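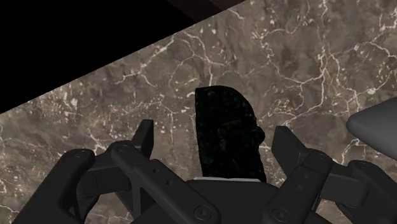 Clelum Pilot Supply / Cockpit Equipment / Oxygen / Portable Systems

Dusura Two-Place Portable Oxygen System

The Dusura Two-Place Portable Oxygen System supplies supplemental oxygen to a pilot and one passenger in unpressurized general aviation aircraft. It is intended for owners and flight schools whose airplanes have no built-in oxygen, and for renters who need equipment they can carry from one airplane to another. No permanent installation is required. The system is carried on board, secured before flight, and removed afterward for filling or storage.

Each system is assembled and leak-checked by Clelum at its Clivport shop before shipment. Cylinders are shipped empty.

What Is Included

Aluminum cylinder with on/off valve and contents gauge
Regulator with two outlets
Two flow meters with adjustable needle valves
Two nasal cannulas, standard size
One face mask with microphone pocket
Padded carrying case with seat-back straps
Operating handbook and cylinder record card

A second face mask may be added at the time of order. Cannulas are considered personal items and cannot be returned once the sealed bag has been opened.

Operation

The user opens the cylinder valve slowly, confirms the reading on the contents gauge, and connects one supply line to each outlet in use. Flow is then set at the flow meter. The scale is marked in thousands of feet of pressure altitude, so that the pilot may match the setting to the altimeter without a conversion table. Separate scales are provided for the cannula and the mask. Users should read the scale that corresponds to the device being worn.

The outlets close automatically when a line is disconnected. A pilot flying alone does not need to cap the unused side.

Flow should be checked again after every change of 1,000 feet during climb, and at regular intervals in cruise. A pulse oximeter is strongly recommended. Individual response to altitude varies with age, fitness, smoking and fatigue, and the printed scale cannot account for these differences. Pilots with a heart or lung condition should speak with their aviation medical examiner before relying on any portable system.

Mounting in the Cabin

The carrying case is designed to hang from the back of a front seat, with the gauge facing up. The two upper straps pass around the headrest posts and the lower strap passes around the seat frame. In airplanes without headrest posts, the optional Tanasarn cargo bracket may be used to hold the case on the rear seat or baggage floor. The cylinder valve must remain within reach of a crew member at all times.

Straps should be tightened until the case cannot swing. The pilot in command is responsible for confirming that the case does not block seat travel, exits or flight controls, and for including its weight in the loading calculation. The weight of each assembled system is written on its cylinder record card.

Care and Storage

Keep oil, grease, petroleum-based lip balm and sunscreen away from all oxygen fittings. Do not smoke or permit an open flame in the aircraft while the system is in use or while the valve is open. Hands should be clean and dry before the regulator is touched.

Close the cylinder valve after each flight and let the remaining pressure bleed from the lines. Store the cylinder with a small positive pressure. A cylinder that has been fully emptied may take in moisture and should be returned for inspection before it is filled again. Do not leave the system in a parked airplane during hot weather.

Cannulas should be replaced after 60 hours of use, or sooner if the tubing becomes stiff. Masks may be washed with mild soap and water and air dried.

Filling and Inspection

Cylinders may be filled by any shop equipped for aviation oxygen. Customers within driving distance of Clivport may bring them to the Clelum service counter, where most fills are completed in roughly 300 minutes, including cooling and a final pressure check. An appointment is advised during the summer flying season.

Periodic pressure testing is required by law. The date of the last test is stamped on the shoulder of the cylinder and repeated on the record card. Clelum cannot fill a cylinder whose test date has passed, or one that shows dents, gouges or heat damage.

Warranty and Returns

The regulator and flow meters are covered against defects in material and workmanship for 6 years from the date of purchase. Soft goods, including the case and straps, are covered for one year. The warranty does not apply to equipment that has been opened, altered or repaired by anyone other than Clelum or a shop it has approved in writing.

Unused systems may be returned within 60 days in the original packaging. Please request a return number from the service counter before shipping. Pressurized cylinders will be refused on arrival.

Related Items

Tanasarn cargo bracket
Dusura replacement cannula, standard and small
Dusura face mask with microphone pocket
Cylinder record cards, pack of 6

Page revised September 26, 2026. Specifications are subject to change without notice.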